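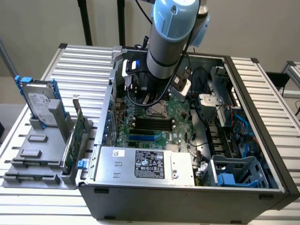

Section 3. Setting up the desktop rebuild task

This section covers the bench set-up for the desktop rebuild, the task we enter in the Montoya Challenge. It assumes that you have read Sections 1 and 2, that the arm is already bolted down and that you have a login for Molter, our control program. If you don't have a login, ask Adoración Miranda before you start.

All practice is done at the bench in Room 403. Two people sign in for every session. One is the operator and sits at the keyboard. The other is the spotter and stands within reach of the stop button the whole time the arm has power. You can trade places between runs but not during one.

3.1 Before you switch anything on

1. Read the last page of the bench log. If the group before you wrote down a fault and there is no note saying it was fixed, stop and find out.
2. Take off lanyards, bracelets and loose sleeves. Tie back long hair.
3. Put on the wrist strap and clip it to the bench frame.
4. Check that the computer's own power cord is unplugged and not just switched off at the wall. The practice computer is never plugged in on this bench.
5. Press the stop button in and leave it in until step 3.4 tells you to release it.

CAUTION: The power supply in the case stays closed. Do not take its cover off for any reason, and do not put screwdrivers or fingers through its slots. It is not part of the task.

3.2 Placing the case

1. Lay the tower on its side on the slatted bench top, open side up. The side panel goes on the shelf under the bench, where it won't get stepped on.
2. Slide the case back until it touches both stops, then hold it there and tighten the clamps by hand. Do not use the long wrench on these clamps. We have bent one case already.
3. Push down lightly on each corner. If the case rocks, look for a screw under it.
4. Tuck the drive cables back into the cage area on the side of the case. The blue SATA cable is the one that likes to spring up, and if it stands above the edge of the case the arm will catch it.
5. Look at the processor socket. It should be empty, with the metal frame around it seated flat. Never touch the contacts in the socket, and don't blow on them either. If you think there is dust in there, write it in the log and use the other board.

Note: The socket on this Dell board has gold contacts that bend very easily. A bent contact usually can't be seen from standing height, so use the magnifier from the tool drawer if a chip has been dropped at any point during the session.

3.3 Loading the parts tray

The gray tray holds everything the arm picks up. Each part has one place and one direction. Molter does not look for parts that are somewhere else; it goes to where the part is supposed to be and closes the gripper.

1. Wipe the tray with the dry cloth. No sprays.
2. Set the hard drive upright in its blue carrier. The carrier's tabs face up. Press until it stops moving.
3. Stand the expansion card in its slot with the metal bracket up. Hold it by the bracket and the top edge, not by the gold fingers.
4. Set the processor in its square pocket with the silver side up. Match the corner mark on the chip to the notch in the pocket. Hold the chip by its edges only.
5. Try each part with one finger. It should sit still but lift out without a fight. If you have to pull, so will the arm, and it pulls harder than you do.
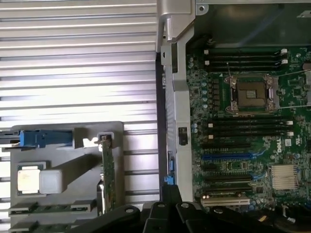

6. Open the wrist view in Molter and move through the saved viewpoints one at a time. At each one, compare the live view with the printed sheet taped inside the cabinet door. You are checking that the parts are in their pockets, that the socket is clear and that the memory latches and card slots look the same as on the sheet.
7. If something is off, fix the part and not the program. People have spent whole afternoons adjusting positions when the chip was just turned the wrong way.

Note: The lamp over the bench makes the bright metal look white on the wrist view. If you can't make out the edge of the chip, turn the lamp toward the wall and wait a few seconds for the picture to settle. Don't change the exposure setting. It is shared with the Simasari team, and they will have to redo their calibration.

3.4 Waking the arm

1. Spotter: tell the operator out loud that the bench is clear.
2. Operator: open the profile called Desktop Rebuild. Any other profile has the wrong tool length.
3. Check the speed limit. For practice it must read 300 mm per second or lower. First-year members use the Slow setting until they have been signed off.
4. Release the stop button with a quarter turn. You will hear the brakes click.
5. Choose Home. The arm rises straight up before it swings, so there should be nothing hanging over the bench.
6. Watch the cable that loops down to the gripper while the wrist turns. It should move freely and never go tight. If it goes tight, press stop and redo the cable ties as shown in Section 2.
7. Open and close the gripper twice with nothing in it.

CAUTION: Once the stop button is released, hands stay outside the yellow tape. This also counts when the arm looks like it is finished. Molter sometimes waits between moves, and a waiting arm looks the same as a parked one.

3.5 Dry run

Always do a dry run first, even if you did one yesterday.

1. Choose Dry Run. The arm goes through the full path but stays above every part by the clearance set in the profile.
2. Spotter: watch the space between the gripper and the drive cage. It is the tightest place in the whole path.
3. Operator: watch the wrist view and keep a finger on Pause.
4. If the gripper touches anything, press stop. Don't try to pause and back out.
5. When the dry run is done, write the result in the log with both sets of initials.

3.6 Full run

The order of parts is processor, expansion card, hard drive. You can't change the order from the menu.

1. Choose Full Run and enter your team name.
2. Say "starting" and wait for the spotter to answer before you press Go.
3. The arm stops by itself after each part is placed and waits for you to confirm. Look at the part on the wrist view and also from beside the bench, behind the tape. Then confirm or cancel.
4. The challenge allows 18 minutes for the full task. Practice runs use the same limit, and Molter parks the arm when time is up even if a part is still in the gripper. If that happens, press stop, have the spotter put a hand under the part, and use the manual release.
5. A dropped part ends the run. Press stop before you pick it up.

Note: Closing the socket frame is done by hand after the run. The Plordale group has been working on a gripper finger for the lever, but until it is approved please don't try it on this board.

3.7 If a part won't seat

Processor: cancel right away. Do not let the arm try again. Lift the chip straight up by hand with the stop button in, and check the socket with the magnifier.

Expansion card: check that it was picked up level. If one end is lower than the other, put it back in the tray and press it down before you try again. You get 3 tries in one session, then leave the card alone and write it up.

Hard drive: look at the blue carrier first. If a tab is folded under, the carrier will stick halfway. Straighten it by hand. Cracked carriers go in the red bin, and there are spares in the cabinet.

3.8 Shutting down

1. Choose Park and wait for the message.
2. Press the stop button in.
3. Take the parts out of the case and put them back in the tray. The processor goes in its plastic box instead.
4. Put the dust cover over the socket.
5. Save the run file, then log out of Molter. If you stay logged in, the next group's runs are saved under your team.
6. Fill in the log, including the runs that failed, and hang the wrist straps back on the hook.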